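Chapter 4
Dress, Music and the Making of a Scene

A scene is a group of people who share places, sounds and ways of dressing, and who recognize each other by them. Earlier chapters looked at clothing as work and as status. The next three look at it as something learned in company, usually at night and usually on little money.

Our main case is the port town of Mevik, where a former net store called the Jarman opened as a dance hall. The hall held 40 people on its first night. Within two years it had a membership book with 1,413 names in it, and a second book brought the total to 1,953. The books are useful to us because the door staff wrote short notes beside the names – a coat, a haircut, a pair of borrowed boots.

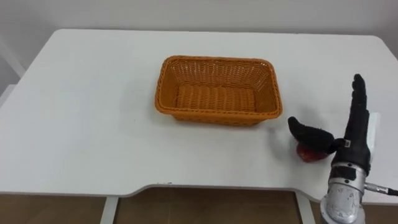

Color was the first thing outsiders noticed about the Jarman crowd. Most of the town dressed in navy and gray, and the regulars chose one loud item and kept the rest quiet. The effect is easy to reproduce: an orange woven basket on a white table draws the eye before anything else does, and an orange scarf over a pale work shirt did the same on the harbor road. Students of dress call this item an accent. At the Jarman it was usually secondhand, and it was often passed from one member to another during a season.

Musicians picked up the habit quickly. The band Cladska played the hall every March and wore the accent on stage, first as armbands and later as painted shoes. Their listeners in other towns copied the shoes without knowing where the idea came from.

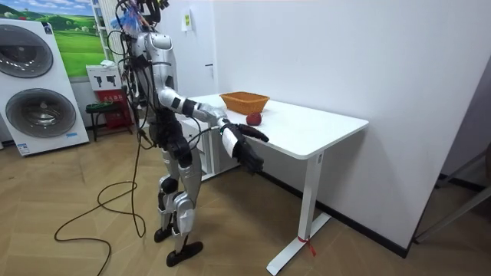
By then the look had begun to separate from the place. A clothing label, Stokance, sold ready-made versions by mail, and its buyers had mostly never been to Mevik. Some members of the hall were pleased by this and some stopped wearing color altogether. Both responses are common when a local style reaches a wider market, and we return to them in Chapter 6. 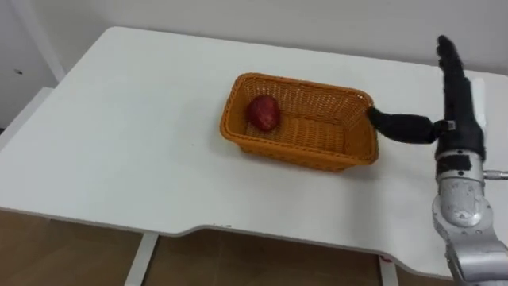 Hywel Hughes objects to the word "style" here. In his view the members were dressing for the people they expected to meet at eleven that night, and any pattern was put together afterward by writers. Readers should keep his objection in mind when they come to the door notes, which record single garments and almost never a whole outfit.

Key terms in this chapter: scene, accent, door notes, ready-made, circulation.

4.1 The Hall Before the Music

The net store stood empty for several winters before anyone danced in it. Its rent was low, its floor was sound, and it was far enough from the houses that noise was not a problem.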